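Home About Archive Sewing House Contact

Last updated 27 November 2021

Napkins, finally

I have been meaning to write about cloth napkins for a long time. We switched over when we moved to the house on Onuoha Street, mainly to stop buying paper ones, and I have now made enough of them to have opinions.

The first batch was a mistake. I bought a polyester blend from the remnant bin at Jargate, in a gray I liked, and cut it up the same afternoon. It didn't wrinkle and it didn't stain, and it also didn't absorb anything. You could push a spill from one side of the plate to the other with it. Those napkins live in the garage now and get used for dusting shelves.

After that I went to plain cotton. You want something with a bit of body, heavier than shirting and lighter than canvas. Linen is better still, but I can't bring myself to cut up linen at full price, so I wait for old tablecloths at estate sales. A stained tablecloth is usually stained in the middle, and you can cut around it. My best set came out of one that cost four dollars and had a burn mark the size of a coin.

Wash the fabric before you cut it. I skipped this once and ended up with napkins that were no longer square, and a napkin that isn't square will annoy you every time you fold it. I wash hot and dry hot, twice if it's linen, and then press it while it's still a little damp.

On size: shop napkins have been getting smaller. I cut mine at 18 inches, which finishes at about 17 after a narrow double hem. Dinner napkins used to be a good deal larger than that, and if you have the fabric I would go up to 20. Anything under 15 slides off your lap.

The corners are where most people give up. There are a lot of tutorials for mitered corners and most of them make it look harder than it is. Press both folds on all four sides first, then open the corner up, fold the point in until the creases line up, trim, and fold it all back down. Do one in scrap before you do the real thing. Jae-in Woo, who taught the evening class I took at the library, had us do corners for a full session in brown paper before we were allowed to touch any cloth. I was irritated about it then and have been grateful since.

I sew them on my mother's Roken, which only does a straight stitch and a zigzag. A straight stitch is all you need. I use a slightly longer stitch than the machine wants to give me, and cotton thread, so the hem shrinks along with the cloth – polyester thread on a cotton napkin is how you get a wavy edge.

For stains, I have tried most of what people recommend. Dish soap on grease, right away, before it goes in the hamper. Cold water for red wine. The Branix powder that my sister swears by did fine on coffee and nothing at all on turmeric. I have accepted turmeric. We have a few yellowish napkins that come out on curry nights and everyone knows which ones they are.

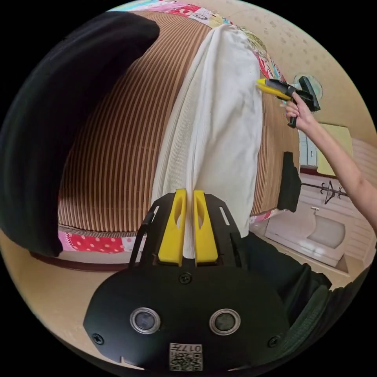
White is still what I would tell anyone to start with. It can be soaked in oxygen bleach overnight, and if you make more in two years they will match the old ones closely enough. Every colored set I have made has faded at a different rate depending on who used which napkin, and now they look like they came from different houses.

As for ironing, I don't, except at Thanksgiving and in December when we have people over. If you take them out of the dryer promptly, pull the corners, and stack them flat with something heavy on top, they come out presentable. I use a cookbook. On an ordinary night they get folded in half and in half again and go in the drawer beside the stove.

We get through almost 38 in a busy week, counting the kids' lunches, which is one small load with the dish towels. It hasn't added any laundry that I can notice.

Next I want to try a hemstitched edge by hand. I have pulled the threads on one side of one napkin and it took a whole movie, so don't expect a post about that very soon.

Older posts Newer posts Back to top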